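Irklow Print Room: Frequently Asked Questions
Last updated Thu 6 June

Do I need to book a visit?
Yes. The print room has only 5 seats, so please write to us before you come. In January we are closed for checking the shelves and no bookings are taken in this month.

How many prints can I ask for in one visit?
You may ask for 30 sheets. If your study needs more, tell us in your message and we will try to divide them over two visits.

What is in the collection?
Mostly European etchings and engravings, and a smaller group of woodcuts. The biggest single part is the El-Sayed gift, which has 139 etchings of harbours and river towns. Many are early states, before the title was added to the plate. Not all of the El-Sayed sheets are catalogued yet, so the online list is shorter than the real gift.

What does "state" mean in your catalogue?
When an artist changed the plate and printed it again, each version is called a state. We write it with Roman numerals, for example "II of IV". If we are not sure, we put a question mark after the number.

And "impression"?
It is one single sheet printed from the plate. Two impressions of the same state can look very different, depending on the ink, the paper and how worn the plate was.

Can I touch the prints?
You may move a mounted print by the edges of its mount. Unmounted sheets are turned by our staff. Please wash your hands first; we do not use cotton gloves for paper.

May I use a pen?
Only pencil, please. Laptops are welcome. Bags and coats stay in the lockers.

Can I take photographs?
For private study, yes, without flash. For a book or a website you must order a file from us and fill in the permission form. An order takes 3 weeks. The colour of our older files is not always exact, and you can ask for a new one at the same price.

Will you tell me what my own print is worth?
Sorry, we do not give values. We can look at a print and say if it seems to be an original or a later reproduction, but we do not write certificates.

What are the Muvano numbers?
Muvano was our old card catalogue. Its numbers are still written in pencil on the back of many mounts, and some older books cite them. You can type a Muvano number in the search box with the letter M before it.
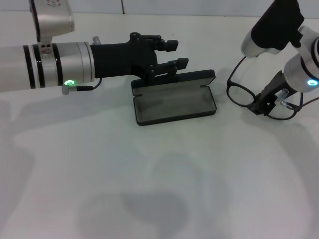 White tabletop and gripper, left side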